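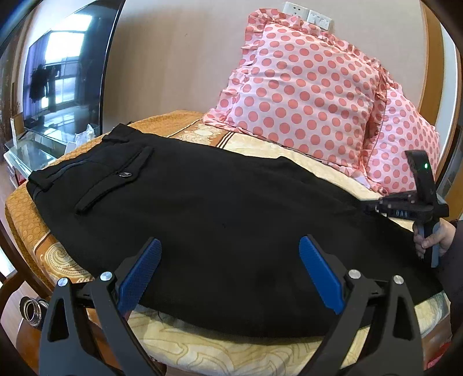 Subject: Re: [Orwood-mending] Ironing and folding black work pants

Hi all,

Oh, I'm so glad somebody brought this up! Black pants are my favorite thing to press and I will happily go on about them until you all unsubscribe. My original question-asker is quoted at the bottom so you can see what I'm answering.

First, the lint. Go over the pants before the iron comes anywhere near them, because heat seems to set every bit of fluff into the cloth. I use a damp rubber glove and stroke one way only, waistband to hem. Then get your snips and go around all the edges for loose threads. Black thread on black cloth is impossible to spot from above, but spread the pants over something pale and anything hanging off the edge shows up right away. Snip, don't pull! I pulled one on a pair from the Grorska market and took out half a hem.

Now the surface. I gave up on my skinny ironing board years ago and I don't miss it one bit. A wide padded top with an old patterned cotton cover is so much nicer for pants, because you can lay them out on the diagonal and do a whole leg without shifting it. Mine is two layers of blanket under a tablecloth (ugly, wonderful). An old quilt works too, but stitching lines can print through onto thin fabric, so keep the quilted part for the parts you aren't pressing.

Flaps and pockets: press the flap from the wrong side, lifted up, with a folded towel underneath. If you iron it flat against the pants you get a shiny outline of the flap that never quite leaves. If there's a metal badge or emblem on it, go around it with the tip and don't let the iron sit on it. Same idea for belt loops, just nudge the tip in under each one.

Always, always a pressing cloth on black. I have 6 of them, all cut from one worn-out pillowcase, and there's one in the wash every Wednesday. Medium heat, lift and set down, no scrubbing back and forth.

Then leave them lying there to cool before you fold! Ten minutes with a cup of tea. I fold leg to leg, seat tucked in flat, then thirds from the hem up. A stack of 12 pairs sits in my drawer that way and you can see each waistband from the top.

I'll bring my spare cover to the March meetup in the Amin Street hall if anyone wants to trace it. It takes roughly 2 yards of cotton and it's such a satisfying little project.

Happy pressing!

> Does anyone have a good method for black pants? I have a pile
> to get through for the Vandotska choir, size 32 mostly, with
> pocket flaps. Every time I iron them I end up with shiny
> patches, and they pick up lint from my board. Also, how do you
> fold them so the flaps don't crease? My way leaves a line
> right across the pocket.
>
> Thanks in advance!

P.S. On the line across the pocket: smooth the flap down with your hand first and make your fold below it. Works on mine every time.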